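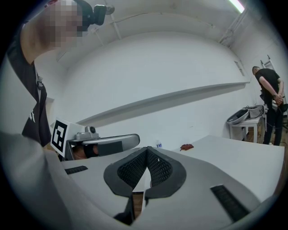
Re: [fatuder-rooms] Cloths, bottles and the long table
Posted Wednesday, November 20, 2024, by the Garg room rota
4 comments | 2 shares

Thank you for such a kind and thorough message, and I'm sorry it has taken me a few days to sit down and answer it properly. I'll put your bits in and reply under each, as I lose my thread otherwise.

> Could we agree what lives on the white table and what doesn't?
> I never know whether a cloth has been left out for me or forgotten.

I'd be very happy with one cloth and one water bottle, and everything else put away at the end of a session. The red cloths are my favourites (they show up so well against all that white!) and I've just had 28 more from Kistari, so please don't feel you must make one last the week. If it's crumpled, assume it has been used and drop it in the wash bag. Folded means clean. I know I'm the worst offender and I do mean to mend my ways.

> Is anyone using the long shelf on the wall?

Not for storage, please. It's lovely to have it clear, and anything put up there tends to stay until January – I found a whole box of Grokix labels last winter that we'd reordered twice.
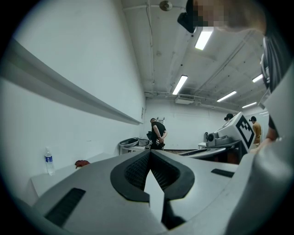
Bottles are the other thing. They all have the same blue label, so do put your initials on the cap with a marker, and take yours home when you go. I poured away 13 half-full ones after the last open week, and it did seem a pity.

> And the bins at the far end, do they need to stay together?

Yes please, side by side on the small table if you can manage it. The shallow one is for small things that need a wipe before they go back in the cupboard, and the other is for whatever you can't find a home for. I'll go through that one on my next turn, with a cup of tea and plenty of patience.

Wash bag goes out on the same day as before. Do shout if I've missed anything.

With warm wishes to you all

This site uses cookies to remember your list settings. Accept | Manage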